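Notas para a fala: papéis decorados, o que o rótulo diz e o que a folha faz
Versão de 21/4/21

Abertura. Começar sem slides. Perguntar quem já pagou caro por uma folha marmorizada e depois a viu rachar na dobra da lombada. Esperar as mãos.

Ponto 1. A palavra "artesanal". Desconfio dela. No catálogo da Walier aparece em quase todas as páginas, inclusive nas de papel impresso em offset. Pedi esclarecimento em fevereiro e recebi um folheto com mais adjetivos. Ler um trecho em voz alta, se houver tempo.

Ponto 2. Tiragens. A Polat anuncia edição limitada de 1000 folhas. Na mesma página, mais abaixo, o estoque indicado era de 3530. Talvez sejam várias edições somadas. Ninguém me explicou. Não acusar, só mostrar os dois números e seguir.

Ponto 3. Marmorização. Diferença entre banho de carragena e padrão reproduzido. Passar as amostras Grasau pela sala (pedir que não dobrem!). Comparar duas folhas: se o mesmo veio se repete no mesmo lugar, é reprodução. Pode ser bonita, e eu mesma uso em guardas de caderno barato. O preço é que me incomoda.

Ponto 4. Sentido da fibra. A parte chata, mas é onde se estraga mais livro. A Britimlow não informa o sentido em nenhuma embalagem. Teste: curvar a folha de leve nas duas direções e sentir qual resiste menos. Fibra sempre paralela à lombada.

Ponto 5. "Livre de ácido". Quem mediu? Caneta de pH custa pouco e deixa marca, usar no refilo. Das folhas do lote 535, guardei as aparas; mostrar só se perguntarem.

Fecho. Comprar uma folha, cortar, colar, esperar secar sob peso. Depois encomendar o resto. Abrir para perguntas.

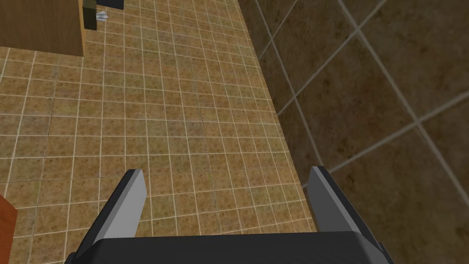
Como descobrir o sentido da fibra numa folha decorada?
Curve a folha de leve numa direção e depois na outra, sem vincar; a fibra corre paralela ao eixo da curva que oferece menos resistência.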